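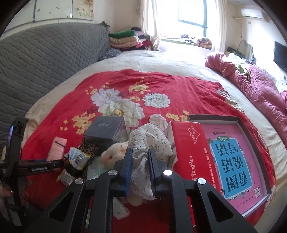 Bedspreads, bundles and big loud flowers

Welcome to the August page of our fabric gallery! If you've been here before you'll know how it works: we put up whatever cloth has been making us happy, with a line or two under each entry, and you write in to argue about which one is best. The theme this month is florals on the bed, and I have been looking forward to it since spring. I grew up in a house where every bed had a flowery something thrown across it and I've never quite got over it.

The bright red with the giant blossoms
My favourite, so it goes first. Red all over, with pale flowers so large that four of them pretty well fill the middle, and little clusters of yellow tucked in between. I love a print that doesn't apologise for itself. It's spread over a cream-white sheet, and I wouldn't put anything busier underneath.

The big creamy one
Same cloth, but it deserves its own entry. A huge creamy white bloom with a yellow centre, and once you've noticed it the others have to work quite hard. Ieva Šimkus wants to embroider one just like it on a cushion and I am holding her to it!

The lavender-white one
Just above its big neighbour, towards the left. Cooler in colour and a bit quieter, and Chrysoula Triantafyllou's pick of the bunch. She says it stops the red from shouting. I like the shouting, but she has a point.

Tiny sprigs on white
From the largest print to the smallest. White cloth with tiny dark sprigs, all crumpled up on top of the red, and I think the two look wonderful together – big print, small print, plenty of plain white to rest your eyes on. Tariq Dhanial says he would iron it first. Tariq irons tea towels.

The cream plush toy
Not strictly fabric of the month, but any bed looks better with a soft toy on it. Cream-coloured, with orange-pink patches on its face and a small dark eye, and very much at home among the flowers. Xiaoyan Lu has asked twice whether there's a pattern for it. There isn't one that I know of, sorry, but if anybody has something similar in a drawer, do send it over and I'll pass it on.

The little dark grey box
I nearly left this out and I'm glad I didn't. A plain cube in dark grey does something lovely next to all that red, and it has given me an idea for a border. Grey binding on a red floral quilt – would you? Barnabás Kozma would, and has already been through his scrap basket.

Next month we're moving on to stripes and checks, so have a rummage. Old pillowcases, deckchair covers, pyjamas that have had their day, all of it is welcome, and creases are fine. If you know where a cloth came from, tell us that too, as the stories are half the fun. Last time we had 8 entries with a grandmother in them and I read every one aloud at the sewing table.

Contact the Skollach Fabric Gallery | © Skollach, August 2024 | Back to top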